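Section 6. Open Day Demonstration: Setting Up the Hand Station

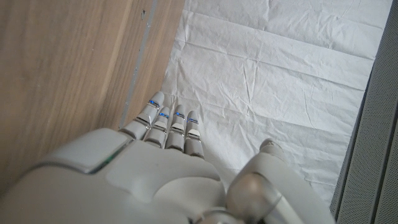 This section covers the hand station only. For the arm base and the power cabinet, see Section 4. The steps assume a Desta controller that has already passed the morning check and a Drendolov hand fitted at the wrist. Allow 20 minutes for the full procedure.

6.1 Preparing the work surface

1. Lay the white sheet flat next to the wooden surface. Creases are acceptable. Folded edges under the hand are not.
2. Leave the seam along the edge of the wood uncovered. The operator uses it as the reference line for the fingers.
3. Remove pens, badges and cups from the reach area.

Note: Do not tape the sheet on the side facing the visitors. Tape catches on the fingertips during the sweep motion.

6.2 Starting the hand

1. Set the controller to HOLD.
2. Switch on hand power at the cabinet and wait 13 seconds.
3. Check the blue light below each of the four fingertips. If any of them is dark, switch off and go to 6.5.
4. Check the green line on the raised panel at the back of the hand.
5. Select OPEN HAND. The fingers extend and the thumb moves clear of them.

CAUTION: Keep your own hand out of the gap between the thumb and the fingers whenever hand power is on, including in HOLD.

6.3 Running the demonstration

1. Ask visitors to stand behind the floor line.
2. Load program Bouvier 2 and set speed to 80 percent.
3. Run one cycle without commentary. Visitors tend to talk over the first one.
4. Run the second cycle and explain each motion as it starts: extend, sweep, close, release.
5. Return to HOLD before taking questions.

Note: Visitors may handle the sheet between groups – only with hand power off. Lay it out again as in 6.1 before the next run.

6.4 Between groups

Write the cycle count in the station log. The finger joints are due for inspection at 2,000 cycles. The count carries over from the December demonstration and must not be reset.

6.5 Faults

One fingertip light dark: switch off, reseat the wrist connector, repeat 6.2 once.
All fingertip lights dark: check the fuse in the cabinet.
Thumb does not open: stop the demonstration. Do not move the thumb by hand.

Report any fault that returns to Larasati Teoh at the Cekcombe front desk.

Section revised 16 August 2025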